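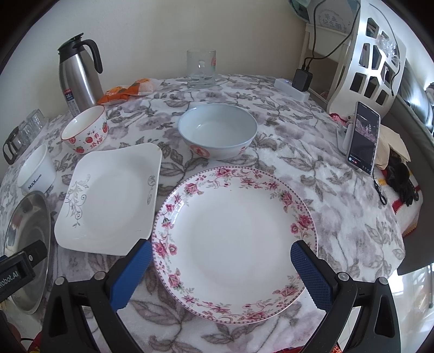
Verna Haverford reckons I have been starving the starter, and that the 25 g I keep back each time is far too mean for a kitchen as cold as ours. I read her note twice over my tea and I do think she may have a point, bless her.

Bread notebook, 11th May
Posted by Ansel Ridgeway

So, the rye again. I used 500 g of the Lekota flour (the coarse one, from the bottom shelf) and left the dough overnight by the boiler with a damp cloth on top. By breakfast it had crept up nicely at the sides and sulked in the middle, much as it did last time, and I stood and looked at it for longer than I care to admit!

Weighed 640 g into the long tin and made the rest into rolls. The loaf came out with a good dark crust, a lovely smell, and a gummy line along the base. The rolls were far better, and I had three of them with plum jam before they had properly cooled, so there is no fair record of the crumb.

For the next bake: keep back more starter, as Verna says, and feed it the evening before as well. Leave the caraway out until the texture is right. If anyone is going over to Stirnavport, the mill shop there had the finer rye in small bags, and I would gladly pay for one.

Tin still soaking in the left-hand sink, please leave it.

This site uses cookies. Accept | Manage settings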